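Chapter 4
Gathering Demonstrations by Hand 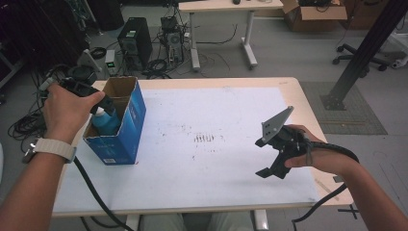
The previous chapter treated the policy as a function from observations to actions and assumed that a set of paired examples was already available. In practice that set has to be made, and most of the cost of a learned manipulation system lies in making it. This chapter deals with the making: what counts as an example, who produces it, with what equipment, and how the result is checked before any training begins.

We restrict ourselves to demonstrations given by a person. Examples may also come from simulation or from the robot's own trial and error, and these are taken up in Chapters 7 and 8. Human demonstration is treated first because it needs the fewest assumptions about the task. The person must be able to do the task and must be willing to do it many times.

4.1 Three ways of demonstrating

In kinaesthetic teaching, the person takes hold of the robot arm and moves it through the task. The joint angles are read directly, so no conversion between bodies is needed. The method is tiring with heavy arms, and the person's own hands and sleeves appear in the camera views, where they will be absent when the robot works alone.

In teleoperation, the person moves a control device and the robot follows. The recorded observations are then the same ones the robot will have later. The drawbacks are delay, loss of the sense of touch, and the need to have a working robot present for every minute of recording.

In hand-held demonstration, the person holds a gripper of the same shape as the robot's and does the task with it directly. No arm is involved. The position of the gripper is tracked through the motion, together with the opening of its fingers, and the arm movements are worked out afterwards. Two-handed tasks are recorded with one gripper in each hand. The rest of this chapter is mainly about this third way, although the sections on task design and on checking apply to all three.

4.2 What an episode contains

An episode is one attempt at one task, from a defined start to a defined end. For the hand-held method it should contain at least the following:

Camera images, each with a time stamp.
The position and orientation of each gripper in a fixed frame of reference.
The distance between the fingers of each gripper.
A short text giving the task.
A mark for success or failure.

The streams will not arrive at the same rate. Images may be stored at 50 frames per second while the tracking system runs faster, and one stream must be chosen as the reference to which the others are matched. The usual choice is the camera. Matching by nearest time stamp is good enough for slow tasks. For fast ones, position should be interpolated, with care taken that orientation is interpolated as a rotation and never as three separate angles.

A constant offset between streams is the most common fault and the hardest to see. A policy trained on images that lag the gripper position will close its fingers early or late by a fixed amount, and this is easily mistaken for poor learning. The test is simple. Tap the gripper sharply on the table at the start of each session, find the moment of contact in both the image and the position record, and write down the difference.

4.3 The choice of task

A beginner tends to choose tasks that look impressive and are hard to define. A better first task has a start state that can be restored in a few seconds, an end state on which two people would agree, and a small number of objects. Taking a bottle out of an open box meets all three conditions. It also raises most of the questions that matter later: the walls of the box hide part of the bottle, the fingers must clear the edges on the way in, and the box may shift if it is touched, so that the second hand has something useful to do.

The end state should be written out before recording. "The bottle is out of the box" is too loose. "The bottle stands upright on the table, released, with both grippers clear of it" can be checked from the last image of the episode. Episodes that end in other states are kept, but marked.

4.4 Variation

A policy learns the range of conditions it has been shown and little beyond it. If the box is always put back on the same spot, the policy may learn the spot. Variation must therefore be planned, and the plan must be one that a tired person can follow.

Garcia and Serrano describe this for the Niteck set, which was recorded in two parts. In the first part, the demonstrators were told to place the box "anywhere comfortable". When Lourenço Serrano plotted the start positions, most fell within a hand's width of one another. In the second part, the working area was divided into 36 cells, and a printed list gave the cell for each episode. The second part was slower to record. A policy trained on it nevertheless needed fewer episodes to reach the same rate of success.

The motion should vary less than the start state. Where a task can be done equally well from the left or from the right, and demonstrators mix the two freely, a simple policy may average them and do neither. Either one approach should be fixed in the instructions, or a model able to represent several answers should be used (see Section 5.3).

4.5 The demonstrator

Holding a gripper is unlike using one's fingers, and the first episodes of any new demonstrator show it. Movements are jerky, and the person stops to look. It is common practice to discard a fixed number of opening episodes for each person - the number being set in advance, so that it does not depend on how the results turn out.

Instructions should cover posture, speed and cable handling. Cables should be given enough slack for the whole reach of the task. A cable that pulls on the wrist alters the motion, and the alteration is recorded along with everything else. Sessions should be short, with the demonstrator's code and the session number stored in every episode so that drift over a long day can be found later.

4.6 Checking and rejection

Checking is done in two passes. The first is automatic and looks for missing images, gaps in tracking, and finger distances outside the possible range. The second is done by a person, who views each episode at raised speed and confirms the success mark.

As a worked case, consider a set of 441 episodes. Suppose the automatic pass rejects 36 of them, leaving 405. If the viewer then finds 2 with the wrong success mark, these are corrected and kept, and the usable set remains at 405. Both the rejections and the corrections should be reported with the set. Salvador Garcia recommends that rejected episodes be stored apart and never deleted, as a fault in the checking rule may come to light long after the recording equipment has been taken down.

The next section begins with the tracking problem, and with the fixed frame of reference in which gripper positions are to be expressed. Readers who already have a calibrated tracking system may go on to Section 4.8.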